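Backdrops, Rails and Blue Gears: A Shop Gallery
Posted Thursday, August 13, 2026

I was asked to put up a gallery for the Brurkum workshop, and I said yes before checking how many pictures were worth showing. The answer was one. Golnar Soltani thinks a page with a single picture on it looks unfinished. She may be right, but I've scrolled through enough galleries with 200 near-identical shots of somebody's bench to prefer it this way.

The subject is the pair of blue spur gears on the right-hand side of the stand, one over the other, and the teal sheeting that goes with them. Everyone who comes through the shop has an opinion about both.

The gears first. They're plastic, and I was against plastic. Arash Moradi has been telling me since January that fine teeth in plastic run quieter and cost less to replace, and he showed me a chart from Prollmont to prove it. Prollmont sells plastic gears. I'd like to see the same chart from somebody who doesn't. Still, they mesh, and the color is hard to miss when you're looking for the thing across a crowded shop.

The aluminum rail I have no quarrel with. It has grooves all the way along, you bolt to it where you like, and if you got it wrong you loosen it and slide. Simin wanted a welded frame. We'd have been cutting it apart inside 14 days.

Then the backdrop. Houshang Esfahani swears a matte gray-green is restful and keeps the glare down. Maybe so – but it doesn't hang flat, it ripples, and the light goes streaky down the length of it. The darker teal panel next to it is more even, and I'd have used that all the way across. I was outvoted.

Click for the caption, such as it is: "Two blue gears, teal panel, rail." Zohreh Mahmoudi wrote a longer one with the word "elegant" in it, and I took it out. If she wants elegant she can start her own page.

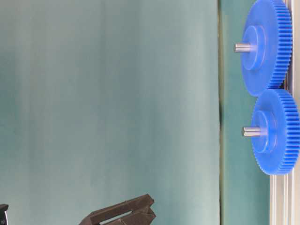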